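Carried over from yesterday. Slip trial, vases, second round. Hirora powder this time, the Sastham is all gone bar the scrapings in the lid and I don't want to order more till we know.

Mixed one bag to the sheet, sieved twice. Bit lumpy first go, the mixing bucket still had old plaster dust in the bottom – must get a dedicated bucket, have written this before I think. Left it to sit overnight with the lid on. Skin on top in the morning, stirred back in, probably shouldn't have.

Squat mould: 47 minutes in the plaster before I tipped it out. Too long for the neck, the lip has come up thick. I don't mind it. Looks right with the round shoulders. Would go shorter if it was a mug or anything you had to drink from.

Tall mould: same pour, same bucket. Ridges were my worry becuase they went mushy last time on the Sastham. Fettled the seam with the small knife and then a damp sponge, went very light over the ridges. Seam still catches under a fingernail near the foot. Will live.

No glaze on the outside of either. Clear inside, poured and rolled, 2 coats.

Firing – kiln log says top temp 1179, which is under what I programmed. Either the thermocouple is drifting again or somebody's changed the ramp. Cones were half over. Check against the November sheet, I have a feeling it was doing the same then. If it is the thermocouple we have a spare in the drawer under the wheel, the one in the Forkari tin. 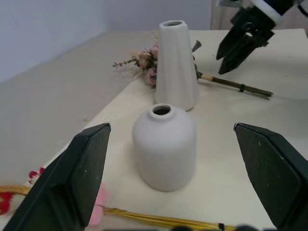 Back studio, Ibrahim building
11 January 2007

Kiln opened this morning. Both out in one piece, no cracks I can find. Set them out on the white table with the dried bunch to see how they sit together.

Finish is matte on both, which I wanted. Squat one reads a touch greyer to me, tall one goes warm on the side the light gets to. Same slip so it's got to be the shape and the light, don't chase it. Ridges on the tall one have held but they're faint. Want them deeper. Means recutting the master, not just the mould, bugger.

Openings: both narrow. Fine for dried stuff, hopeless for a proper bunch from the garden. Dusty pinks and the pale beige are good against the white, better than the all-brown lot we tried before. The feathery bits shed everywhere though, brush the table down before anything with wet glaze goes near it.

Water test to do – fill both to the shoulder, leave overnight on newspaper. If the squat one weeps it's the low firing and they all go back through. Don't let anyone take one home before thats done.

Shrinkage: forgot to measure the tall one before bisque. Squat one is 77 mm across the foot now, wet measurement is on the back of the mould in pencil, do the sum later.

To do
new bucket, label it SLIP ONLY
swap thermocouple, run empty with cones top and bottom
squat mould again, cut the time
ask at Ibrahim front desk if the drying cupboard key has turned up
order more Hirora if water test is ok, otherwise back to Sastham and put up with the mush

Pricing can wait. As a pair they look good, the height difference does most of it. Not sure the tall one stands up on its own yet, try it next to the other greys on the shelf.

Plaster moulds both still damp, left open near the heater but not on it.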